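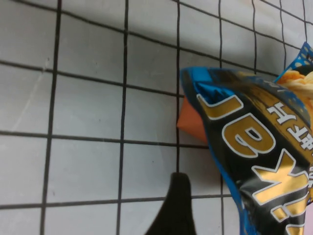
4.2 Matching solicitation entries to published issues

The Dravent catalogue holds 1156 monthly solicitation entries for superhero and fantasy titles. Each entry consists of an order code, a credit line and a short blurb. The order code is fixed when the entry is first listed, but the credit line is not, and a change of artist between listing and sale was the most common reason for a failed match in our first pass. We therefore treat the code as the primary key and use the credits only to settle ties.

Credit lines were split on the bracketed role letters. Where two roles were given to one person, as in "(W/A)", the name was copied into both fields. Cover artists were kept apart from interior artists throughout. Variant covers caused more trouble. Some publishers list each variant as a separate entry with its own code, while others add a line to the main entry and give no code at all. Following Hordiienko's scheme for the Zulik index, all variants were folded into a single parent record, with the cover credits held as an ordered list.

Figure 4. Two open cardboard boxes side by side on a white tabletop with a black grid.
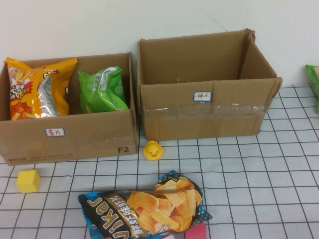 After folding, 142 entries still had no matching issue. These were checked by hand against the Zinchenko price lists. Most fell into one of two groups: titles cancelled before printing, and titles put out again under a new code. The second group matters more for the present study, as a blurb that has been offered twice would otherwise be counted twice in the word frequencies given in Section 5. Where both versions of the text survived, we kept the later one and stored the earlier one as a note. No attempt was made to merge them.

Blurb text was cut at 2000 characters, a limit that affected only collected editions with full contents lists. Capitals were left as printed, because event names are often marked in no other way. Exclamation marks were also kept. Cifuentes removed them in the Dremby sample and later found that team roll-calls, in which each hero's name is followed by such a mark, could no longer be told apart from ordinary lists.

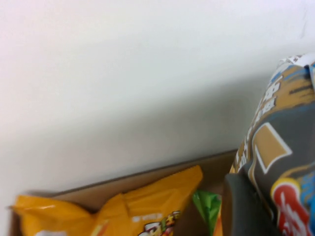

A second reader, Hugo Cifuentes, then repeated the tie-breaking step without sight of the first set of decisions. Disagreements were confined to anthology titles, where the credit line names several writers and the published issue may drop one or add another. In such cases a match was accepted if the code agreed and at least one writer appeared in both records. Entries that met neither condition were marked as open and left out of the counts, but they remain in the data file with their original wording.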